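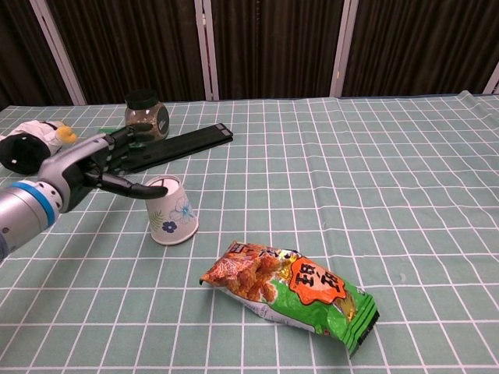
Approach Order in Cluttered Tabletop Grasping

Our group at Skeltano has completed the first round of its study on approach order, and I am recording the main result on this page ahead of the longer report. The question was a narrow one. When several household items share one table, does it matter which item the hand goes to first?

The items were chosen to differ in shape and stiffness. They include a paper cup, a snack bag, a glass jar with a screw lid, a plush toy and a long black bar. All of them lie on a green cloth with a white grid, which Ileana Lazăr uses as a reference when she resets the layout between trials. 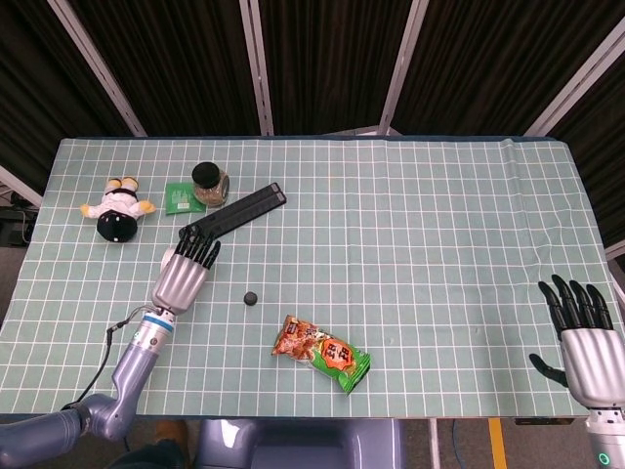

The policy was trained on 4000 short demonstrations and then tested on 237 layouts it had not been given before. Two orderings were compared. In the first, the hand went to the nearest item. In the second, the planner scored each item by the free space around it and began with the highest score. The second ordering reduced contact with neighboring items in most layouts. It was slower to plan, and Horațiu Rusu is now reviewing that part of the code.

Soft packaging remains the weakest category. Of the trials that were stopped early, 13 involved the snack bag, and the fingertip force limit was the cause in nearly all of them. Lucía Campos has proposed a lower closing speed for such items. A further 100 layouts will be run with that setting in August, using the same cloth and the same objects.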